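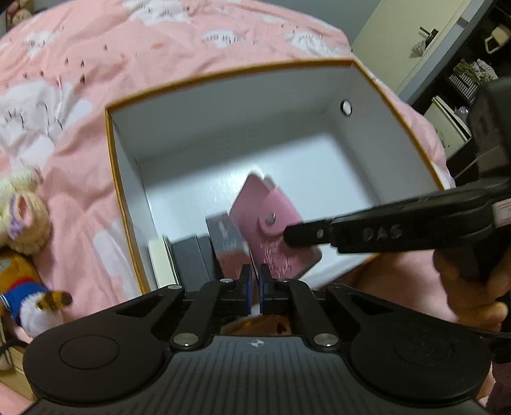 3.2 Small-item storage in bedrooms

Figure 4. Open box on a pink bedspread, with a pink snap-fastened card holder or small wallet among the items gathered at one side.

The second category covers open containers used for small personal items. Of the 470 containers recorded in the survey, those kept in bedrooms had the widest mix of contents and the least use of inner dividers. Household members were asked to leave each container as it was normally kept, and items were coded by type, by orientation (flat, leaning or upright) and by the share of the floor they covered.

The box in Figure 4 was coded as partly filled. Its contents stand or lean close together at one side, and the rest of the white floor is clear. We refer to this arrangement as edge grouping. A slim package leans between the wallet and two dark slate-gray items, and was coded as leaning; the wallet itself, set at a diagonal, was coded the same way. The round metal-rimmed hole in one wall was entered under container features and played no part in the coding of contents.

Two coders, Rai and Thampi, worked separately from the same record sheets. They differed most often on the line between leaning and upright – a problem also met in the kitchen drawers of Section 3.1 – and these cases were settled by a third reader, Prosser. Boxes were treated as a single class whether or not a lid was present in the room.

Edge grouping was coded only where all items touched or nearly touched a neighbor and at least one continuous area of floor remained open. Containers with fewer than three items were left out of this count. Retrieval times for the remaining boxes, measured over 16 trials per household, are reported in Section 4.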